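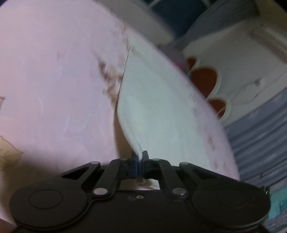 How to run a home demo of hand-held grippers (what I learned at the Murnlow open day)

I went to the Murnlow open day in February thinking I'd stay for an hour, eat a free cookie and leave. I stayed until they were stacking the chairs! The part that got me was the household demo, where you pick up a gripper in each hand and try to do an ordinary chore with it. A few of you asked me to write up how it was set up so you can do one for your own club or school night, so let's go.

What you need

Two hand-held grippers, the two-finger kind where you squeeze and the fingers close. Murnlow had the Brenum pair, but anything with soft pads on the fingertips should be fine. Then a bed, a flat sheet you don't mind people leaning on, and a few things to handle. I'd go with one stiff thing and one floppy thing. A plate and a piece of cloth cover a surprising amount of ground, because they go wrong in completely different ways.

You also want a real bedroom if you can get one. A bare table is easier, sure, but people relax when there are curtains and blankets and a heap of bedding, and the questions get so much better.

Step 1: Let people hold the grippers first

Before anyone touches an object, give every visitor two minutes of just opening and closing the fingers. Everybody squeezes too hard at the start (me included, I sounded like a stapler). Have them close slowly until the pads just meet, then open again. If you've got kids in the group, let them go first, they're usually better at it and it takes the pressure off the grown-ups.

Step 2: Start with the stiff thing

Hand over the plate. Tell people to take it by the rim, with one finger on each side, and to come in square to the edge. If you come in at an angle the plate will swing when you lift it, and a big plate swings a lot. Lift an inch, stop, let it settle, then carry on. Keep the whole thing over the bed! The woman running my session said she'd worked through 125 visitors the day before without a breakage, and I think the mattress deserves most of the credit.

If it slips, don't chase it. Open up, set your feet again and take a deeper bite of the rim.

Step 3: Move on to the cloth

Okay, this is where the fun starts. Spread the cloth out on the bed and leave a fold across it so there's something to work on. The trick with fabric is that you can't just come down on top and close, or you'll get the sheet underneath too. (I picked up an entire corner of bedding this way and was very proud for a second.) Go in low with the fingers apart, aim for an edge or a ridge, and close just as the tips touch. Bring your second gripper in from the side so one hand can hold while the other one pulls.

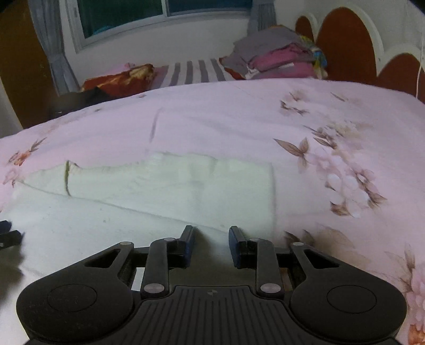 Srithong wrote to me after I mentioned the cloth station in my last post: we did the same thing at our makers' fair and the patterned sheet was the best choice we made, people could tell right away when the cloth had shifted. With a plain white sheet they kept losing the edge. I'd also tell beginners to work on the side closest to them and forget the far side until they've got the hang of it.

Good tip, and I'm stealing it. I'd add that it's worth using a cloth in a different color from the sheet.

Step 4: Swap in a helper

Once someone can shift a fold, ask a friend to take one of the grippers so there's one each. It gets silly fast. They have to talk to each other ("mine's closed, now you go") and suddenly they're explaining to you why two robot arms need to stay in sync, which saves you a whole speech.

Step 5: Leave room for questions

Murnlow ran each group for twenty minutes and let the talking eat up the last five. The most common question in my group was whether the robot learns from a person doing the chore this way. Short answer, yes, that's one way of doing it: you record the person's movements and use those as lessons. If you want a handout, Witix has a free two-page sheet that goes into it without too much jargon.

A few odds and ends

Wipe the finger pads between groups, they get linty once the cloth comes out and then the plate slides. Charge everything the night before. Put shoes by the door and tell people so in the invite, somebody always has boots on. And smooth the sheet back out after each group, or the next lot will be fishing around in the last lot's wrinkles.

I'm trying pillowcases next. Leave a comment if you've managed to get one onto a pillow with these things, I'd love to know how!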